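Print this item | E-mail this item

Stadside Members' Newsletter, April 2024

Retention of connection records: what changes for subscribers

The revised retention schedule comes into force this month. It covers the records the network keeps on each subscriber line, who may read them, and when they are deleted. The full text is held at the office and can be sent on request.

Until now, the address resolver kept a complete log of every name looked up from every line for 16 weeks. The log was set up for fault finding and was never reviewed. When Brândușa Toma went through the access records in December, she found that the full log had been opened on 40 occasions in a year, and that only two of those related to a fault. Most of the others were routine traffic reports, which can be produced from totals alone.

Under the new schedule the resolver stores hourly totals per exchange cabinet and discards the individual names after two days. Session records (line number, start time, end time, volume) are kept for the billing period and then removed. Content is not recorded and was not recorded before.

Requests from outside bodies must be made in writing and name the legal power relied on. Estrella Magaña logs each one and the log is open to members. Informal requests, including those from landlords and employers, are refused. The subscriber is told of any disclosure unless a court order forbids it.

The schedule applies to all 2,511 lines, including those resold through Kallura. Business customers with their own resolver are outside its scope and should check their own settings.

Comments

Ezequiel Arellano: Does the two-day limit cover backups? Our old provider, Barrera, deleted the live copy and kept the tapes.

Brândușa Toma: It does. The resolver volume has been taken out of the nightly backup.

Ebise Gudeta: Please publish the outside requests as a yearly figure as well. Few members will come to the office to read a log.

Nam-gil Um: The Kallura contract still refers to the old period in its annex. Which text prevails?

Brândușa Toma: The new schedule. The annex will be reissued.

Print | E-mail

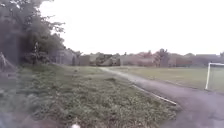

Cabinet totals need some care where a cabinet serves very few lines, as an hourly total for a single house is a record of that house. Rural cabinets are therefore merged with their nearest neighbour before the figures are stored. On the outlying routes, where there is little beside the line but trees and an unmown grass verge, several cabinets may have to be merged to reach the minimum group size. The grouping table is reviewed whenever a line is added or ceased.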